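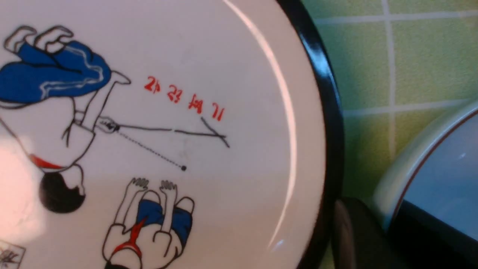

Printed tableware in the Howlader canteen range is now being sorted by decoration as well as by diameter. Members who have borrowed from the Wevbridge store before will know the old system, in which everything round and white went on one shelf and the borrower dug. Decorated pieces are now split into border prints, repeat patterns and scenes. The plate with the boy and his fishing rod belongs in scenes, as does anything with a figure on it, and the black rim is entered in a separate field. A rim color is the quickest thing to check through a stack, so please fill it in even when the rest of the card is left blank.

The sorting has reached 59 pieces. Bowls are next, then cups, then the lidded boxes that came from Westent in March and have not been unpacked. Pieces are taken in the order they come off the shelf, and sets are brought together on paper afterward. Moving them together first was tried last year and produced two of everything on the list.

Orientation needs a rule. A scene print has a top, and the card should record the plate with the figures standing on their feet. Mark twelve o'clock on the card sketch and give the position of any chip or scratch as a clock time from there. For border prints with no obvious top, use the maker's mark on the underside, or write "none" and measure the damage in from the rim.

Wear is graded from 1 to 5. Grade 1 is a print with no visible loss. Grade 3 has scratches through the color that can be felt with a fingernail. Grade 5 has lost enough of the design that the subject can't be made out, and those pieces leave the lending shelves. Glare is the usual cause of a wrong grade — a streak of light on a glossy surface hides fine scratches very well. Tilt the piece under the lamp and look from at least two sides before writing a number. 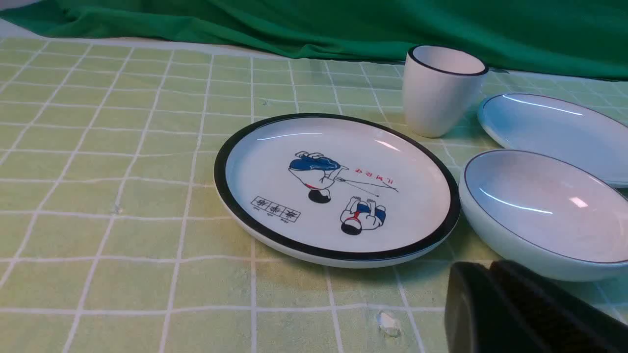 Lettering goes in its own field, with the color of the print and the script. Copy it exactly if you read the language and leave the text line blank if you don't; a guess is harder to correct later than a gap. For the plate with the two cartoon children, the entry is "red, Korean," and the transcription is still open. Pranab Matubbar is collecting the open ones and will pass them on in a batch, so there is no need to chase translations yourself.

Cards are the Sesarex stock, ruled side up, in pencil. Each box holds up to 100, with the divider in front of the group it names. Please don't start a new box for bowls until the scene plates are finished.

The store is open for sorting on Thursday from 7 in the evening. Bring a soft cloth. Lamps and pencils are on the bench by the door, and finished cards go in the tray marked "check," including the ones you are sure of.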